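On 18 June 2021, the Mellville club secretary wrote:
> Are we still on for the July friendly against Bremell, and is the bus sorted?

Hello all,

Yes, we are very much on! Bremell have said yes to the later start, and the bus will stop at Alva on the way - so do tell me if you want picking up there.
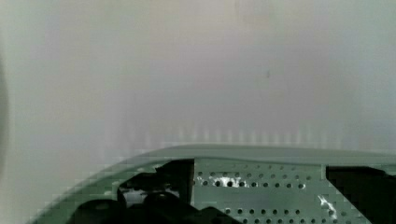
Pale gray, one small dark speck

Seats are 7 dollars each, same as for the Cevstead trip, which was such a lovely day out.

Warmly, and see you at practice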